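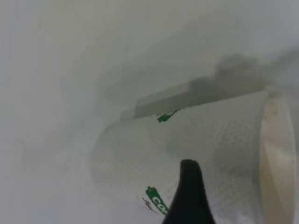 Posted by Rafail Chatzigeorgiou in Diary, October

Up at six again, no alarm, just my brain deciding it was time to worry about the choir concert. I made coffee and sang my part into the kitchen cabinets until the neighbor's dog joined in (he's flatter than I am, which cheered me up a lot).

Rehearsal was at Tolgate Hall and it went on forever! We did the Salameh piece twice straight through, and then page 69 over and over, the bit where the basses have to come in on nothing. I came in early. Then I came in late. Then I got it right and Penny in the altos turned around and gave me a thumbs up, and I was so pleased with myself that I missed the next entrance completely.

At the break I had tea out of a paper cup and talked to a man who has just moved here from Wanumon. He sang in a choir of 93 people back there, and we're lucky to get a third of that on a rainy night. He's a tenor, thank goodness.

Walked home the long way, past the old Penditex building, humming. My throat is scratchy now and I'm having honey and hot water before bed. Still don't know where my black tie is. I looked in the hall closet and found two scarves and the good flashlight, so tomorrow I'll try the suitcase.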